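Went to the open day at Sadeghi this morning. They build laundry handling cells at the Cloltevstead site and had three of them running. Posting notes as I go through them.

First stop was the Sarnus bench. Two arms, one table, a pile of clothes. The job is to get a single garment out of the pile and pass it to the folding side. The person running it said picking one piece is harder than folding it.

Each arm has a small camera at the wrist. The grippers are plain two-finger ones. I asked why not suction and was told fabric leaks too much air.
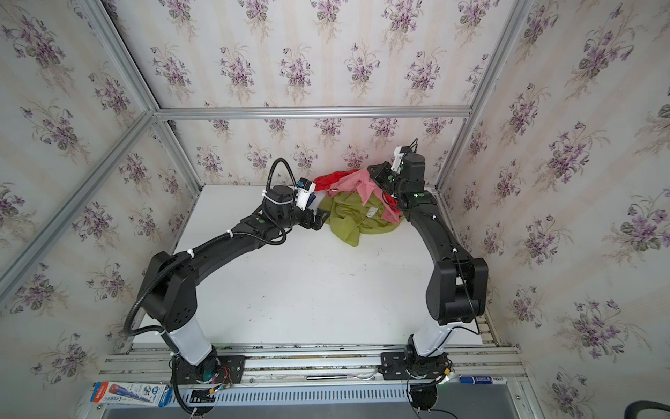
Vlastimil Kratochvíl replied asking whether it can tell a sleeve from a pant leg. I put that to them. It can't yet. It goes for a fold it can grip, lifts, then looks again.

Numbers from the talk: 3000 practice picks so far, 188 different garments. A pick takes 20 seconds on a good run. A person is a lot faster and they said so.

Wool and stretchy stuff still give them trouble. Towels are easy.

They want to put 5 of these in the Drerumcombe laundry in January. No price given. I asked twice.

Parking was bad, coffee was fine. The next open day is in the spring and you have to sign up at the front desk. Will post my notes on the sorting line tonight.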